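4. The open afternoon at Julwood

We opened the Plendau workshop to families one afternoon in April, and in six hours we welcomed 230 visitors, many of them far more curious than we had dared to hope.

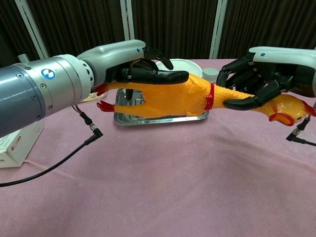

Figure 3. Both hands on the rubber chicken, one at the legs and one at the neck, over the pink cloth.

4.1 What visitors asked for

We had planned a careful program of bowls and trays, and we did get through most of it, but people kept coming back to the chicken (the children especially!). Its slim legs and bumpy body make it a pleasantly awkward thing to hold with two hands, and it gave us an easy way to talk about grip with guests who had never met a robot before. Of the 89 visitors who filled in a card, 19 named it as their favorite part of the day. We have since added it to the object set used in the Stidilden trials, described in Section 5.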